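Against the Nominal Size

Yichen Tan
18 Nov 2019

Small storage parts are sold by nominal size. A drawer described as 70 mm wide may measure 68 mm at the base and 73 mm at the lip, and the cabinet opening it belongs to will be given a third figure. Each of these numbers is defensible on its own. Taken together they tell a buyer very little about whether a replacement drawer will fit a cabinet bought six years ago.

My position is that nominal dimensions should be dropped from catalogs for any part meant to slide into another part. The seller should publish the measured outside width at two stated points, the opening width, and the permitted variation on each. If a seller can't supply the variation, the part should not be sold as a replacement.

I came to this through a dull job. The stockroom at Ruvetside holds 739 part numbers in plastic drawers, bought over a long period from Gramska and, after Gramska stopped making the shallow type, from Prerham. Both firms list the shallow drawer under the same nominal width. Prerham drawers go into Gramska cabinets with force and come out with more force. The reverse combination is loose enough that a drawer will tip when pulled past half its depth.
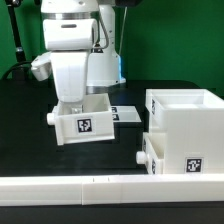
What the number is for

The usual defense of nominal sizing is that it works in other trades. Lumber is the standard case. A two-by-four has not measured two inches by four for a long time, and houses get built anyway. The comparison fails on a point of detail. The finished size of the lumber is itself fixed by a published standard, so the name serves as an index to a known dimension. A drawer's nominal width is an index to nothing. Each manufacturer chooses its own finished size and is free to change it when a mold is replaced.

Pipe is a better comparison, and it supports my side. Nominal pipe size is a poor guide to either diameter, but the outside diameter is held constant across wall thicknesses because the threads and fittings depend on it. Somebody decided which surface mattered and controlled that one. With a drawer, the surface that matters is the pair of side walls at the point where they meet the runner. This is also the dimension that never appears in the catalog.

A second objection concerns cost. I put the question to Hinds, a distributor that carries both makes, and was told that measuring every production lot would raise the price of a part that sells for very little. I accept that it would. I don't accept that every lot needs measuring. Molded parts from one tool tend to vary slowly, and the larger shifts come with a new tool, a new resin, or a change in cooling time. Sampling at those events, with a short check at a fixed interval between them, would cover most of what a buyer needs to know.

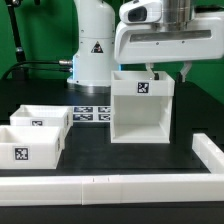 Draft, shrinkage and the honest range

Some of the variation can't be removed. A molded drawer needs draft – a slight taper on the walls – or it won't release from the tool. The plastic also shrinks as it cools, and long walls bow inward more than short ones. A single width figure for such a part is false before anyone has rounded it.

In October I measured 102 shallow drawers at Ruvetside with a caliper, at the lip and again 5 mm above the base. The spread within either make was small. The gap between makes was larger than the whole clearance in the Gramska cabinet. A catalog with two columns in place of one would have shown this before the order was placed, and the order in question was for 3496 drawers across three sites.

I would go one step further and ask for the tool revision to be molded into the underside of the drawer. Many makers already put a cavity number there. A revision letter beside it would let a stockroom sort mixed drawers by eye, which at present requires a caliper and a free afternoon.

None of this calls for a new standard, and I would rather not wait for one. It calls for four numbers and a letter. Prerham has the numbers, as any firm that cuts its own molds must. Its catalog still prints one of them, rounded to the nearest ten.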